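Why Do Clothes Wrinkle?

We use cookies to make this site work better for you. Accept | Manage settings

Have you ever dropped your favorite pants on the bed, run off to play, and come back to find them full of creases? You didn't fold them that way, and nobody sat on them (unless you have a cat, of course!), so where did all those lines come from?

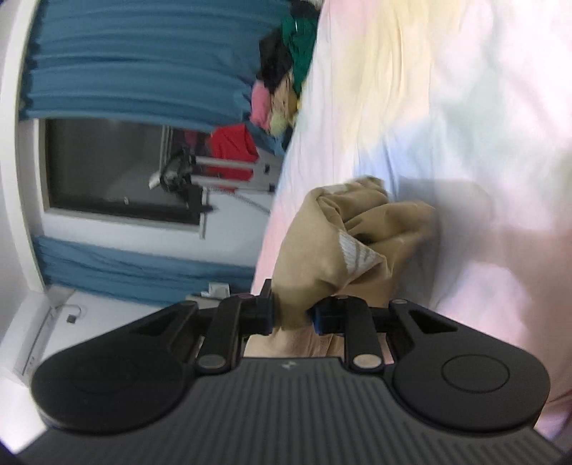 To find out, we have to think very, very small. Lots of clothes are made of cotton, and cotton is made of tiny threads called fibers. Inside each fiber are even tinier chains, lying side by side and holding on to one another, a bit like kids holding hands in a long line. When cloth gets bunched up, the chains bend. Some let go of their old neighbors and grab new ones, and now they are holding hands in a crooked line — and that's a wrinkle!

Water and heat help the chains let go, so a damp shirt left in a heap can dry with deep creases in it. 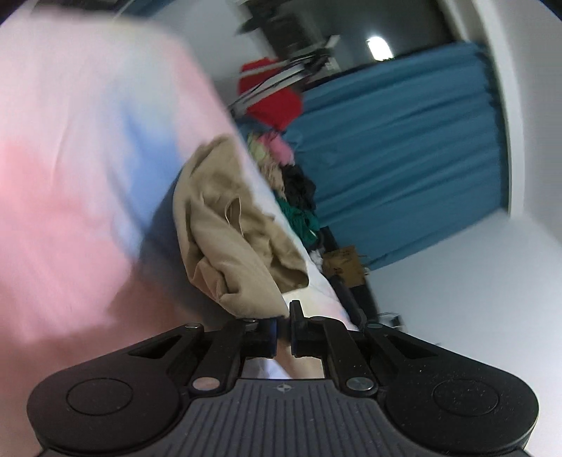
Photo: Orysia Tymoshchuk / Jiremine

A heap of cloth has hills and valleys, and the valleys are where the sharpest bends hide. Try this on your own bed: scrunch up an old cotton T-shirt, put a heavy book on top, and wait 40 minutes. Then scrunch up something stretchy, like a fleece, and do just the same. Which one looks more rumpled when you shake it out? Draw both of them in your notebook, and don't forget to put the book back on the shelf!

Written by Janelle Cabrera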